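Start of part 3, "The eating end of the bench". Part 2 (knives and the bin) should be finished first. Revised 12/1/22 by Tatiana Hubáček after complaints about the last version, most of them fair.

## 3.1 Plates and the dish rack

The Pruneck catalogue calls its plate rack "self-organizing". It is a few slats and some pegs. Plates go where you put them, and if you put them in badly they lean on each other and chip. With that understood:

1. Stand the rack on the right-hand side of the bench, well clear of the toaster oven. The oven stays on the white side counter. Don't be tempted to bring it across to save yourself a step.
2. Push down on each end of the rack. If it rocks, turn it around and try again before you start folding up bits of cardboard.
3. Load the back slot first and work forward. Yellow, then light blue, then grey is the order we use. Any order will do, but pick one and keep it.
4. Lower each plate straight down until the rim meets wood.
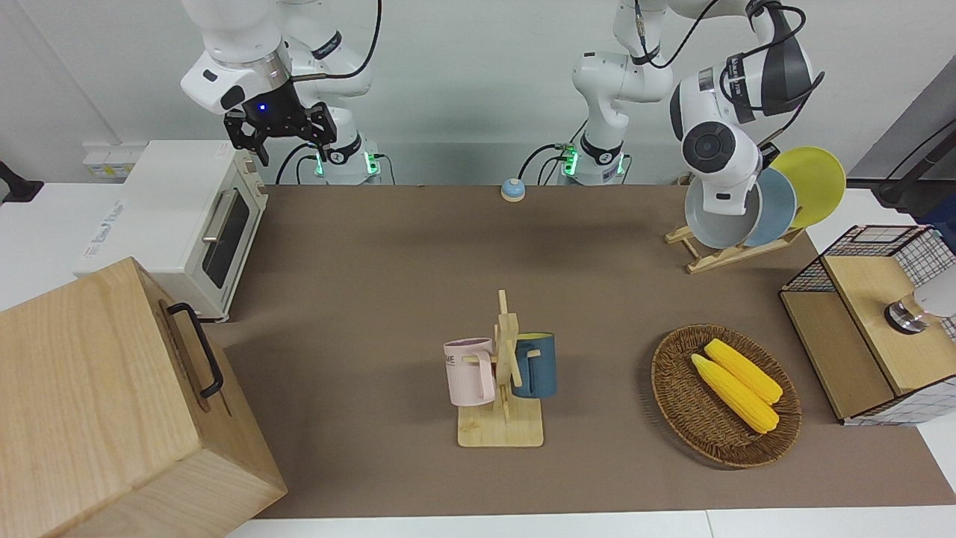
5. Check the lean. Plates in this rack tilt a little, and the instructions that came with it claim this speeds up drying. We have seen no sign of that. A tea towel speeds up drying.

**Note:** Weidong Yao maintains that the biggest plate should always go at the back. If your plates are all close to the same size, as ours are, you can skip the argument.

**Caution:** Don't load the rack and then carry it. The Pruneck leaflet shows a smiling man doing exactly this. Move the rack empty, then load it.

## 3.2 Taking a plate out

1. Hold the plate by the rim. Fingers on the face leave marks, and you'll be eating off it.
2. Lift until the lower edge clears the slot, then bring it forward over the bench.
3. Set the near edge down first and let the rest follow. Dropping it flat makes a noise and does the glaze no favours, whatever the box says about impact resistance.

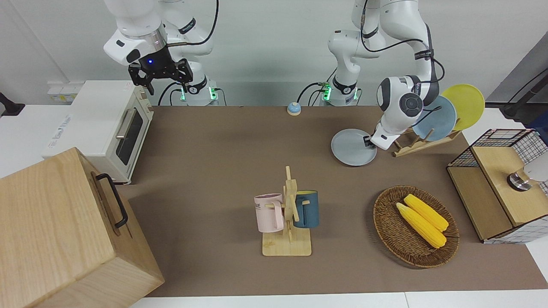
4. Leave the remaining plates where they are. Shuffling them forward to fill the gap is extra work, and you only have to undo it after the meal.
5. Keep a plate's width of bare bench in front of the rack. If you haven't got that much, something else on the bench has to go, and it's usually whatever you bought last.

**Note:** The bell is optional. Earlier versions of this guide called it "essential to the flow of service". In a kitchen this size you can say "it's ready" in an ordinary voice.

## 3.3 Corn, tray and the covered box

Corn gets its own tray because the cobs roll. A woven tray with a raised rim stops them well enough. The Zoveo range has a moulded corn dish at three times the price and we couldn't find anything it did better.

1. Put the round woven tray toward the back of the bench, between the box and the spot where the grey plate will lie.
2. Lay the cobs side by side, pointing the same way. Two is plenty for this tray.
3. Lay the grey plate flat to the right of the tray.
4. Set the wooden board across the top of the wire-frame box. Press each corner to see whether it shifts.
5. If you want the tall white container up there, stand it on the board and check the board again afterward.
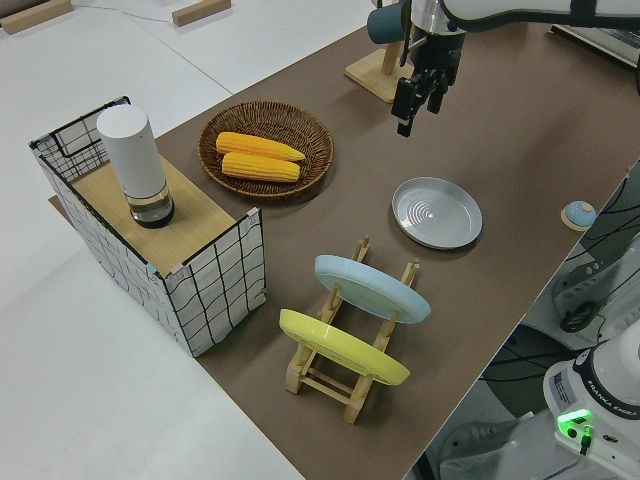 *Fig. 3: Box with board and container, corn tray, grey plate, and the rack in front.*

**Caution:** The board is a shelf only in the sense that it's flat and things can sit on it. Markau prints a load figure of 3000 grams for a board like this one. Treat that as optimism and keep heavy jars on the bench.

**Note:** Kaiwen Cao asked whether the patterned panels help keep the box stiff. We doubt it. They hide what's inside, and that's a good enough reason to have them.

## 3.4 The mug stand

1. Place the stand at the back, behind the tray. It has a square base, so line one side up with the edge of the bench.
2. Hang one mug on each side of the post. Two on the same side is asking for it to tip.
3. Loop the handle fully over the peg and let go slowly.
4. Reach for the plate you set out in 3.3. If your sleeve catches a mug on the way, move the stand farther back.
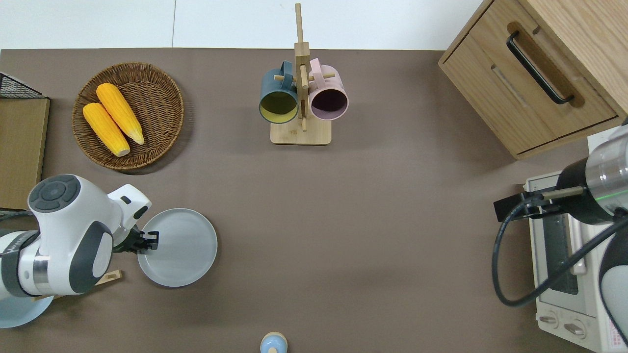 *Fig. 4: Teal mug left of the post, pink mug right, with the corn and grey plate within reach.*

**Caution:** Heavy soup mugs don't belong on pegs this short. Put them in the cabinet.

Replacement pegs are listed under part number 943. Valentyna Bilyk ordered a set in December and got the wrong length, so measure yours before paying. Drawers and the cabinet are covered in part 4.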